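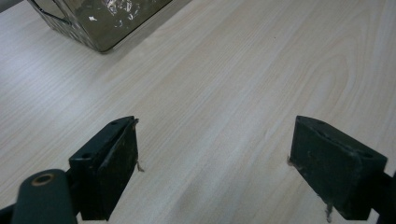
La table, côté fenêtre, avec la boîte fumée dans son coin.

La table, c'est ma tante Solveig qui me l'a laissée, et avec la table, Bent Kárason. Je m'explique. Bent louait la chambre du fond chez elle, à Urumberg, depuis tellement longtemps que plus personne dans la famille ne savait s'il payait encore quelque chose. À la mort de Solveig, j'ai eu l'appartement, les rideaux marron, la table et un monsieur de 78 ans qui prenait son café debout parce que, disait-il, assis on s'endort.

Moi, je voulais tout repeindre et revendre avant l'été. J'étais arrivée en mars avec deux valises et une liste. En haut de la liste j'avais écrit « table » et à côté le nom de Vestergaard, le brocanteur de la rue du Canal, qui m'en offrait 46 couronnes sans l'avoir vue (c'est vous dire l'enthousiasme).

— Vous ne pouvez pas la vendre, m'a dit Bent. Il y a le fleuve dessus.

J'ai regardé. J'ai vu du bois clair, des veines, un bois de table, quoi. Alors il a posé son café et il a mis le doigt sur le plateau, tout doucement, comme on réveille un chat. Les veines partaient de biais, très fines, et puis elles s'écartaient et tournaient en une grande boucle. La boucle, m'a dit Bent, c'était la Kenda, juste avant le barrage. Du temps où il n'y avait pas de barrage. Solveig et lui s'y étaient baignés. Il a dit ça en regardant ailleurs, et j'ai compris d'un coup pas mal de choses sur la chambre du fond.

Bon. J'ai quand même rappelé Vestergaard, pour dire que je réfléchissais.

Restait la boîte. Une boîte rectangulaire, sombre, un peu transparente, couleur de thé trop infusé, que Solveig gardait toujours dans le même coin de la table. Enfant, j'avais interdiction d'y toucher, ce qui fait que j'y avais touché une fois, évidemment, et que j'avais pris une tape sur la main. On devinait quelque chose d'argenté et de tout froissé. Ma cousine disait que c'étaient des chocolats de Pornora, le village où Solveig était née et où, d'après elle, on faisait les meilleurs chocolats du pays. Mon père disait que c'était de l'argent. Moi, j'avais décidé vers neuf ans que c'était une météorite, et je n'avais jamais vraiment changé d'avis.

Pendant deux semaines, on a mangé à côté sans en parler, Bent et moi. Je faisais des soupes. Il les trouvait trop salées et en reprenait. Le soir il me racontait la boucle du fleuve, un bout à la fois, toujours le doigt sur le bois : ici le ponton, là l'endroit où l'on perdait pied, plus haut la ferme où un chien leur avait mangé une chaussure, une seule, la gauche de Solveig, et elle était rentrée à cloche-pied en riant tellement qu'il avait fallu s'asseoir tous les cent mètres. Je ne retrouvais pas ma tante là-dedans. La mienne repassait ses torchons.

Un soir, j'ai craqué. J'ai demandé s'il savait, pour la boîte.

— Bien sûr que je sais, a dit Bent. C'est moi qui l'ai remplie.

Et il s'est resservi de la soupe ! J'ai attendu. J'ai attendu presque toute l'assiette, et je vous jure qu'il mangeait lentement exprès. Ensuite il s'est essuyé la bouche et il m'a demandé si je comptais toujours vendre la table.

J'ai dit que je ne savais plus. Il a dit qu'alors lui non plus, il ne savait plus très bien ce qu'il y avait dedans, que la mémoire, à son âge, vous comprenez, ça va, ça vient.

Le lendemain, j'ai téléphoné à Vestergaard. Il l'a mal pris, il est monté jusqu'à 60, puis il a voulu savoir si j'avais au moins des lampes. Je lui ai cédé les rideaux. En raccrochant j'ai vu que Bent était dans l'embrasure de la porte, sa tasse à la main, l'air de quelqu'un qui passait par là.

Il est allé jusqu'à la table, il a tiré une chaise — oui, une chaise, lui — et il s'est assis. Il a poussé l'autre du pied pour moi. Dehors quelqu'un essayait de garer une camionnette, ça n'en finissait pas, marche avant, marche arrière.

— Votre tante aurait voulu que ce soit au bord de l'eau, a-t-il dit.

Alors j'ai pris la boîte et je l'ai posée entre nous, en plein milieu de la boucle.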